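Bench notes: Momov learns to let go

Hi from the shared workshop! Pieter Xaba here, with another update on Momov, the arm I've been putting together on my evenings at Trastton. Since the June newsletter I've rewritten the grip routine twice (the second time because I broke the first one) and logged 2,638 pick attempts. My goal is 4,000 before I let myself touch the wiring again.
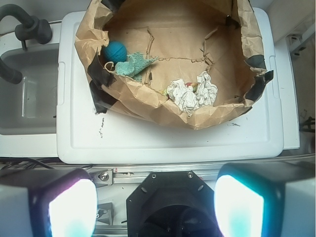 Soft stuff is what I'm stuck on this month. Hard plastic is easy, you close the fingers until they stop and off you go. Fabric and paper just give and give, so the code never knows when it's got hold of anything. So the practice load is all squishy: the teal ball with the knitted look, a crumpled green cloth, a wad of white paper, all down in a brown paper bag with black tape on the rim. I've been trying the wrist view for picking a target, and the piece of tan string by the cloth is my next headache!

If you've ever tuned a gripper for fabric, please come find me at the back bench. I'll trade you coffee for advice.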